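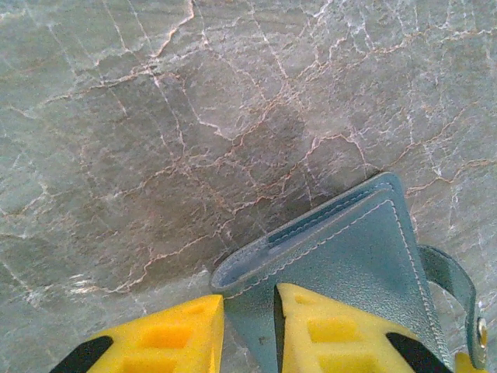
Grey marble with white and rust-coloured veins, and a leather wallet.

2020-03-19

Stain trials, sealer comparison, second round. Hammad did the first coats before I got in, so the cure times below are from his sheet.

Twelve offcuts from the Pasen yard, all honed, none polished. Rizwan had cut them from the same slab where he could, but the last few came off the end and are noticeably more open along the veins. I've marked those with a pencil cross on the back. They should not be averaged in with the rest.

Sealers: Irkska (solvent based, the one we use now) and Skemora (water based). Two coats each, wiped off after ten minutes, left overnight. Controls left bare.

Stains: black tea, olive oil, red wine, lemon juice. One drop of each from the same pipette, rinsed in between. Covered with a watch glass so the tea and wine didn't just dry out on top, which spoilt the first round.

Results at the one-hour wipe:

Bare: oil in straight away, dark ring wider than the drop. Tea faint. Wine worse than tea. Lemon has etched, as expected.

Irkska: oil wiped clean on the good pieces. On the crossed pieces there is a thin dark line where it has run down a vein and stopped. Tea and wine clean.

Skemora: oil left a slight shadow on most of them. Tea clean. Wine left a pinkish mark that came off with a second wipe and a bit of soap.

Lemon etched every piece, sealed or not. Tahira asked again whether we can tell customers the sealer protects against acid. We can't, and the care leaflet still says "resists kitchen spills", so that line has to change before it is reprinted in April. I have sent her a wording.

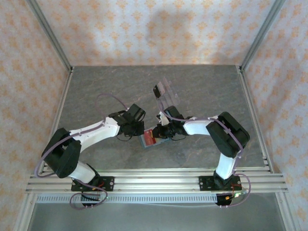
The vein problem needs its own test. My guess is that the rusty veins are taking up the oil and the white ones aren't, but the drops on this round were placed by eye in the middle of each piece and only a few landed on a vein at all. Next time put the drop on the vein on purpose, and do a white one and a rusty one on the same offcut.

Weights: the small balance drifted all morning. The piece I was using as a check read 216 g first thing and had gone up by 2 g by lunch, with nothing done to it. I've crossed out the uptake column. Rafia thinks it is the bench, which moves when the saw is on next door. Try it on the windowsill.

Castillo invoice for the new tin of solvent is in the tray, not yet signed. Tanveer has the key to the chemical cupboard until he is back from the site visit.

To do: poultice on the bare oil pieces (whiting and acetone, cling film, leave a full day). Ask Rizwan for more of the open end of the slab. Wash the watch glasses.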